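Ritmont open house, June: an afternoon with the two-armed cell

I nearly skipped Ritmont. Parking was a mess, I'd already had two coffees and a churro for breakfast, and the sign at the gate sent everybody to the wrong building first. But I'm so glad I stuck it out, because the small tour at the back (the one with hardly any line!) was the best thing I saw all day.

The front hall was what you'd expect: banners, free pens, a very loud video about pallets. I did one lap, took a pen, and followed a paper arrow marked PREDWOOD down a hallway to a room with a big screen and maybe a dozen folding chairs. Predwood is what they call their two-armed table cell. Siwan Wogan looks after it, and she had decided to spend the whole hour on how it gets set up after a rebuild. No dancing robots. I was thrilled.

What I hadn't understood before is that they set everything up twice. There's a computer model of the cell, with the same table and the same arms, and every change goes into the model first. If something looks off in there, they fix it before anyone touches a real bolt. Siwan had the model up on the screen and was driving it from a beat-up laptop with a sticker of a trout on it.

She started with the wrist camera, which I figured would take two minutes. It took 20, and I'd happily have sat through more.
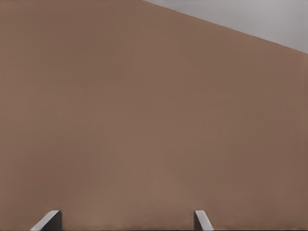

Getting that camera pointed right is the fussiest part of the job, according to Siwan, and the part most likely to get skipped when people are in a hurry. She opens the gripper, aims it at the bare table and looks at where the fingers land. Both tips should poke up from the bottom of the view at about the same height, with a nice clear gap between them. Then she goes over to the real arm and compares. If one finger sits higher over there, the camera mount has slipped, or somebody put the finger back on crooked. She also likes having one edge of the table up in a corner, so there's something straight to line up with. A man behind me asked why she didn't let the software check all this, and she said it does, and then she checks the software.

Next came cables. I could write a whole post about cables! Each arm has one that has to have enough slack for the wrist to turn all the way around, but not so much that it drags through whatever is on the table. On the real cell she clips it, runs the arm slowly through its widest moves, walks around to the far side, and clips it again. Her first try last spring lasted 3 days before it snagged. She keeps the chewed-up piece in a drawer and passed it around, and it was nasty.

After that we got to the two-arm moves. One arm deals with a cup while the other brings in a wire rack, and the trick is keeping them out of each other's way. Arūnas Šimkus took over for this bit. He's the programmer, a fast talker, and a big fan of stopping the action halfway to make us guess which arm was going to move next. (I was wrong every time.) 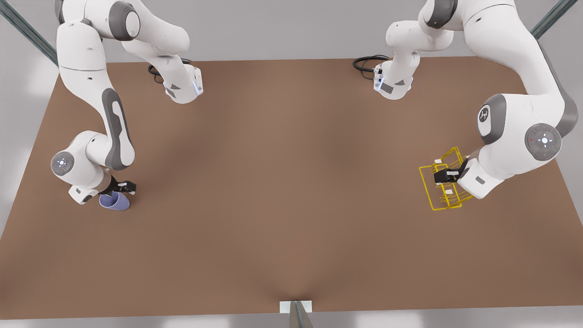 Arūnas runs a new move in the model up to 500 times before it's allowed anywhere near the hardware, nudging the starting spots a little each time. Then the real arms do it at a crawl, with Siwan's hand on the stop button. Their last batch had 73 moves to get through and 70 passed. The other ones were all rack trouble. Thin rods are hard to grab squarely, and if you catch a rail too far from the middle the whole rack wants to swing.

I asked what wears out first, and Siwan said finger pads without even letting me finish. She looks at them every morning with a flashlight, wipes them down, and swaps them in pairs. One new pad with one old pad gives you a lopsided grip, and then you spend half a day blaming the camera. She has a log sheet taped inside the cabinet door, filled in with pencil, and I got a peek at it. Somebody had written "NOT the camera" next to one entry and underlined it twice.

If you go next year, head straight to the back building and get a chair near the laptop. Lunch is tacos from a truck by the loading dock, cash only, and the green salsa is seriously hot.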